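Progress report to the program office: open day and demonstration visit

2026-08-16 | Prepared by Zohreh Kazemi, Dirlow
Shares: 6 | Comments: 2

1. Purpose of this report

This report covers the open day held at the Dirlow site in June under the Harkau handling program. It follows the work plan agreed with the program office and should be read together with the spending statement sent separately by Hugo Delaunay.

2. Attendance and format

The open day received 126 registered visitors. Most came from small packing firms and technical colleges in the region. Visitors were taken through the building in groups of no more than 20, each led by a member of the project team. Yannick Bodin gave the opening talk and took questions on safety, cost and the expected service life of the equipment. His talk ran over its time in the morning, and the afternoon version was shortened.

Maëlys Rey was responsible for the handling demonstration. Its subject was the sorting and repacking of small retail goods, the task named in the grant agreement. The team had been asked to use ordinary products in place of test blocks, and this was done at all sessions.

3. The handling demonstration

The work table was covered in teal-blue fabric, chosen after the spring trials because light packages slid on the bare surface. The main task concerned the green sachets, which stand upright in a clear plastic box with a hinged lid and are packed tightly side by side. A black tray serves as the place for loose sachets. Boxed goods, among them a blue cookie box, share the table so that the system must tell the items of interest from their neighbors. 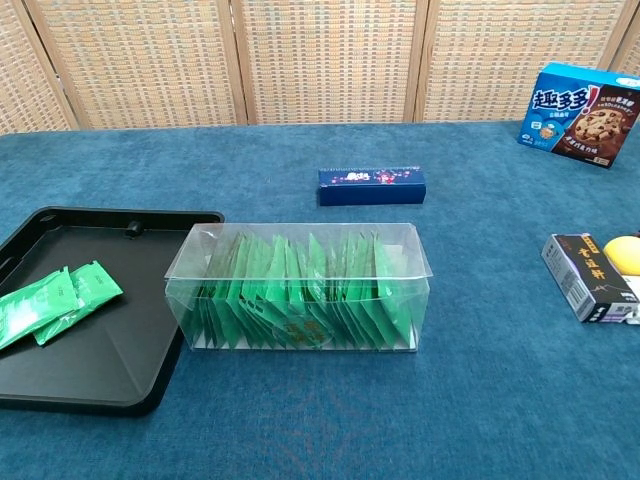

4. Results

Six full runs were shown to visitors. Four were completed without help from the operator. In the other two, the system took hold of a pair of sachets at once and the run was stopped by Ms. Rey, who explained the fault to the group before starting again. Glossy wrappers remain the main source of error – reflections hide the line between one sachet and the next. The lid of the clear box also gives trouble when it is left partly open.

The Stomora grasp planner performed in line with the figures given in our last report. No new settings were introduced for the open day.

5. Visitor response

Comment cards were handed out at the exit. Several visitors asked to see the task done at working speed, and a number of college instructors asked whether the table layout could be shared for classroom use. Eugénie Renaud has prepared a short layout sheet for this purpose. Poulain, our packaging partner, has asked for a second visit with its line supervisors.

One group reported that the talk could not be heard well from the back of the room. A microphone will be used in future.

6. Changes to the work plan

The team requests approval for two changes. The first is to move the matte-wrapper comparison ahead of the mixed-goods trials, so that the reflection problem can be measured separately. The second is to transfer the unused part of the travel budget to lighting equipment. Neither change affects the total amount of the grant or the closing date of the program.

7. Next steps

The Poulain visit will be arranged once the lighting has been installed and checked. Mr. Bodin will send the run logs to the program office on request, and Ms. Kazemi remains the contact for all questions on this report.

Sign up to receive program updates by email. You can unsubscribe at any time.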